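The Slow Business of Drying a House

Water damage is usually described by the event that caused it: a burst supply line, a failed washing machine hose, a roof leak that ran down inside a wall. For the people who repair it, the event matters less than the hours that follow. Materials take on water at different rates and give it up at different rates, and most of the technical work in restoration consists of managing that difference.

Maarja Ķēniņš has run drying jobs in and near Sterkthorpe for most of her working life, first for a general contractor and now under the Gasent name. Her jobs begin with a map. She draws the floor plan by hand, marks the source, and then takes moisture readings outward from it until she reaches material that matches a dry reference point elsewhere in the building. The line where wet meets dry is almost never where the homeowner thinks it is. Water travels along the bottom plate of a wall, follows pipe penetrations and collects at low spots in the subfloor.

Two types of meter are used. A pin meter drives a pair of electrodes into the material and measures electrical resistance between them. A pinless meter reads through the surface with a low-frequency signal and leaves no holes, but it averages everything to a certain depth and is easily fooled by foil-backed insulation or metal corner bead. Ķēniņš uses the pinless meter to find the boundary and the pin meter to confirm it. Readings on drywall are relative, because most meters are calibrated for wood, and she records them against the reference point and gives them no percentage.

Once the boundary is known, the first choice is what stays. Carpet pad comes out in nearly every case. Fiberglass batts in a wet wall cavity come out too, as they slump and hold water against the framing. Solid wood flooring can often be saved if the finish is open enough to let vapor pass. Floating floors with a fiberboard core generally cannot, as the core swells at the joints and does not return to its original thickness.

Drying itself depends on three variables: the temperature of the wet material, the speed of air across its surface, and the amount of water vapor already in that air. Air movers handle the second. They are set at a shallow angle to the wall so that air runs along it and disturbs the thin humid layer that forms there. Dehumidifiers handle the third. A refrigerant unit condenses vapor on a cold coil and works best in a warm room, while a desiccant unit passes air over an absorbent wheel and keeps working in an unheated one. In December, with the furnace down, the choice can make itself.

Household contents run on a separate track. Small textiles and soft goods are sorted by room, checked for dye transfer, and kept away from the airflow until they can be laundered.

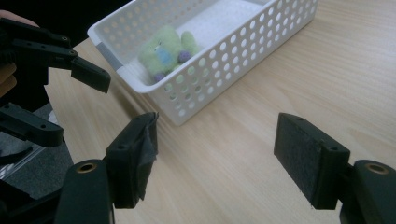 A plush toy on folded white cloth in a perforated basket.

Contents work is slow, and it is often underpriced. Books, papers and photographs that cannot be handled right away are frozen, which stops the damage and buys time. Upholstery is more difficult. A cushion can feel dry on the cover while the foam inside remains saturated, so readings have to be taken with long probes.

The Studach house, a two-story frame building on the north side of town, is typical of Ķēniņš's files. A toilet supply line failed on the upper floor and ran overnight. By morning the water had passed through the ceiling of the dining room and into a hardwood floor below. The relative humidity in the dining room was 68 percent at the first visit. The crew removed the lower section of drywall, pulled the baseboards, and laid suction mats over the floor to draw air up through the seams between boards.

The ceiling and walls reached their target in 3 days. The floor took 8. Ķēniņš considers this an ordinary spread. Dense wood releases its surface water quickly, then slows as the remaining moisture has to migrate from the center of the board, and more airflow at that stage does very little. Heat does more, within limits. Drying too hard can leave a board with a dry face and a wet back, which cups it.

She did not sand the floor afterward. Boards that look cupped at the end of a job often flatten over the following season, and sanding them early takes wood off the raised edges. When the boards settle, the same edges sit low and the floor is crowned for good. Her advice to the owners was to wait, hold the indoor humidity steady, and call her before hiring a floor finisher.

Insurance is the other half of the file. Adjusters ask for daily readings, equipment counts and photographs of each affected surface, and a claim can stall when one day is missing. Ķēniņš logs temperature, relative humidity and material readings at each visit, at the same marked points, in the same order. The log shows whether the equipment is still doing useful work. When the readings at a point stop moving, either the material is dry or there is water behind it that the air is not reaching – and the wall gets opened again to find out which.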